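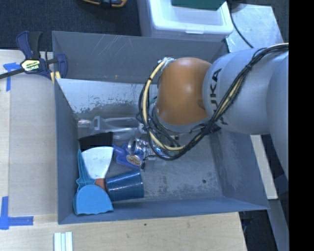 A grey bin on a pale wooden tabletop, odds and ends gathered to the left.

The one-bin method: are we convinced?

Several readers have written in since our last issue to praise the one-bin method, which the home storage people at Plemesell have been pushing all March. You put every homeless item in the house into one big open bin, leave it in plain sight, and take out only what you use. Whatever is still in there after 11 weeks goes.

I have my doubts. An open bin with flared sides is very easy to throw things into, and I suspect that's most of its appeal. Clear plastic bits are the worst of it. They look important, they might belong to something, and so they get kept. Then a dark thing lands beside them, then something blue with too many angles to stack, and by the end of the month you own a bin of stuff where you used to own a drawer of stuff.

Plemesell's leaflet claims the average household has 300 items with no proper home. Grullow, who sell drawer dividers, put it at 1000. I'd like to know who did the counting – and whether they were paid by the bin.

Still, a couple of points in its favour. Grey doesn't show the dust, and a bin on a table does nag at you in a way a cupboard never will. If you try it, put the date on a bit of masking tape and keep food and batteries out.

Our swap table is back at the Poojary Street hall on 28th March. Bring what's left at the bottom of yours, and please take home anything that doesn't find a taker.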